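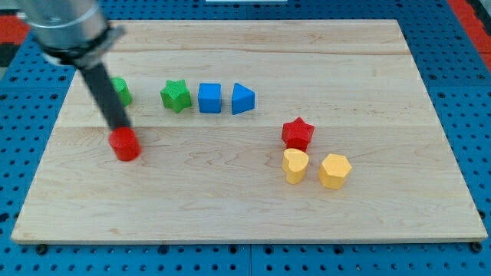
Search this repo Go

# madis-blocks

Shape block set + maple board, list of parts and layouts. Kept by Fadime Coşkun. Last updated August 24, 2019

## What's in here

- `parts.csv` — one line per block: shape, color, which tray it lives in
- `layouts/` — 110 layouts, plain text, one per file
- `notes.txt` — scratch, ignore mostly

## Blocks

Shapes: cylinder, cube, star, triangular prism, heart, hexagonal prism. Colors so far red, green, blue, yellow. Not every shape comes in every color, check parts.csv before you write a layout.

Names are color first, then shape. `red_cylinder`, `green_star`, `blue_cube`, `blue_prism`. NOT `cylinder_red`. The old Helero list had it the other way round and I've fixed most of it. If you find one let me know.

Cylinders always stand upright. Star lies with a flat face up.

## Board

Pale maple, two planks joined, so there's a seam running across about a third of the way down. Use the seam as the reference line — layouts say "above" or "below" it. Sits on the blue pegboard table. Keep the long seam at the far side, if the board gets turned around every layout is upside down.

Wipe with a dry cloth. No oil, Van Damme oiled theirs in December and the blocks slid all over.

## Layout files

One block per line, left to right, top row first:

 above green_star
 above blue_cube
 above blue_prism
 below red_cylinder

Max 5 blocks per layout. Layouts with 2 of the same block are in thier own folder, `layouts/doubles`.

## To do

- weigh the stars
- finish renaming
- Flesevetti spares, still not in parts.csv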